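Drawing Loops and Placing Blocks on a Whiteboard
by Marisol Bermúdez
October

Our project asked a simple question: how close to a target can a block be set down when the target is drawn by hand? We picked a whiteboard laid flat as our work surface and marker lines as our targets, so that we could wipe and redraw as often as we liked. I loved this part! You can change the whole task in seconds with one pen.

The shape we used most was an oval. A true circle turned out hard to draw freehand, and we wanted targets that looked like something a person would sketch in a hurry.
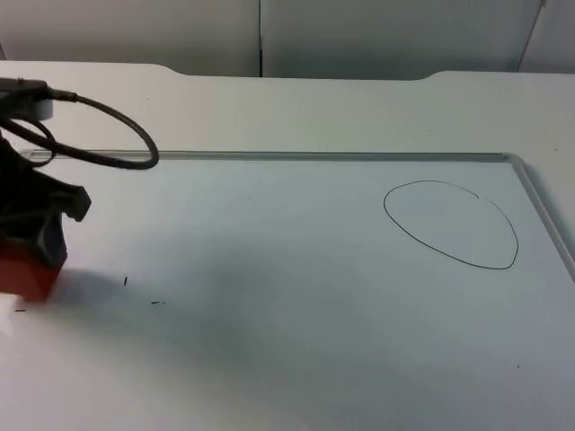 Figure 1. Oval target in black marker on the flat whiteboard.

We named our scoring sheet Jernwood, after the street our lab partner grew up on. A placement counted as good if the whole base of the block was inside the line. Touching the line was scored as a miss, even by a hair. We ran 150 placements, and 137 of them were good – much better than we had guessed!

The blocks themselves are plain, and I think that helped. Bright colors against a pale board make the edges easy to judge by eye. 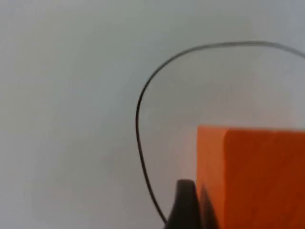 Condori thought our rule was too strict and said that a block resting on the line should get half credit, the way some board games do it. We tried scoring one set of 18 that way and spent more time arguing over halves than placing blocks, so the strict rule stayed.

Next we moved on to two blocks of the same color. The second block is more fun because the first one becomes part of the problem. You have to leave enough space beside it to lower the next one without a bump, and a drawn line gives no warning when you get too close – a neighbor does. We did 7 rounds of this and could happily have kept going.

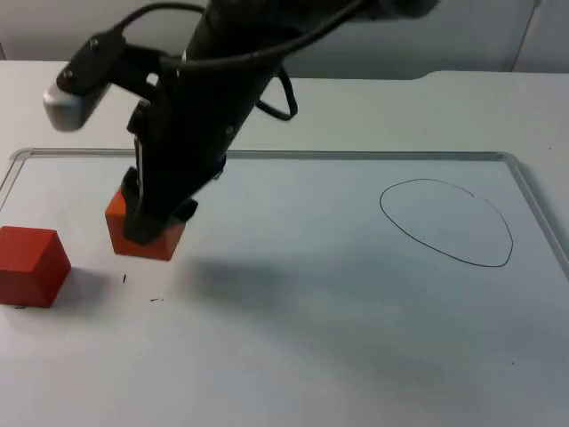 What We Would Change

Thicker marker lines would be first on my list, and a second color of ink for the two-block rounds. We would also like to try smaller ovals, and maybe a square turned on its corner. The blank scoring sheets are in the back of the project binder, behind the sketches.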